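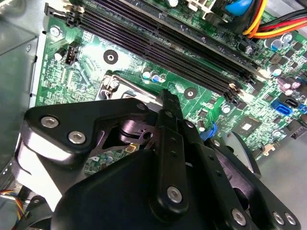
June, late, should be in bed

Well, I did it. I moved all my notes out of Amano today. All of them! I've been saying I would do it for so long that Setsuko Nishimura stopped asking, and then this morning I sat down with coffee and an export menu and just went for it, still in my bathrobe.

The plan was simple. Export everything from Amano, import it into Rustau, be finished by lunch. Ha. Amano will happily give you your notes as text files, but it has its own ideas about what a title is. If the first line of a note is a heading, you get a nice file name. If the first line is anything else (a link, a grocery item, a half sentence I typed on the bus) you get "Untitled" and then a string of letters and numbers. Guess what most of my notes start with. So I now own a giant folder of Untitleds, and I spent a good chunk of the morning opening them one at a time and going oh, it's the soup recipe, oh, it's the login steps for the old printer.

I wrote a little script to rename them using the first five words of each note. It worked great on my test folder and then choked on a note that started with a slash. Fixed that. Then it choked on two notes that started with the same five words, and it wrote one right over the other. Luckily I was working on a copy, because for once in my life I listened to Setsuko and made a copy first. The note that got squashed was a packing list, so no tears either way, but still!

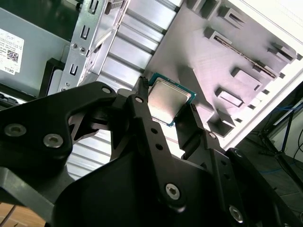

Processor in the gripper, computer case open.

Tags were the next headache. In Amano a tag can have a space in it. In Rustau it can't. So "to read" came in as "to" plus a loose word "read" sitting in the text, and now I have a tag called "to" with a huge pile of stuff under it. I went back, swapped the spaces for dashes before importing, deleted everything, and imported again. Then I did it once more when I saw I'd missed the tags with capital letters. By then it was past two and I hadn't eaten anything except crackers.

I did look at Lundau before settling on Rustau, and I keep second-guessing that. Lundau is prettier. It has that thing where you hover over a link and the other note pops up in a little window, and I love it, I really do. But it keeps everything in one big database file, and that's exactly what I was trying to get away from. With Rustau it's just folders. I can open them with anything. I can search them from the command line like some kind of wizard. The typing feels a tiny bit slow in long notes, though, and I noticed it again tonight and felt a pang. Maybe turn off the spell checker and see if it gets better? Try tomorrow.

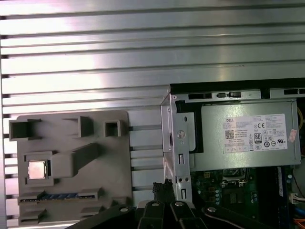

Called Setsuko in the afternoon to brag and she asked if the links between notes had survived. Silence on my end. I hadn't checked! I checked while she was on the phone and of course they all still pointed at the old names, every single one, since I'd renamed the files before touching the links. She was very nice about it. She said to keep a list of old name and new name side by side and run a find and replace off that, and she stayed on while I got it going. It took two tries and there are 8 links left that go nowhere. I can live with 8. I looked at three of them and they pointed to notes I deleted ages ago anyway.

She also wants me to try Gornholm for syncing, which she uses for her own stuff between the desktop and the laptop. I said maybe. I don't want to add one more thing while everything is still wobbly. For now it's only on this machine, plus the backup drive, plus the copy of the copy that I'm scared to delete.

Things still to do: fix the dates (every note thinks it was born today), find out where the pasted screenshots went, cancel Amano before it renews. Don't forget that last one! I wrote it on paper too and stuck it to the monitor.

Found a note from ages ago that just says "ask about the blue one." No clue. Kept it.

Eyes are burning, going to bed.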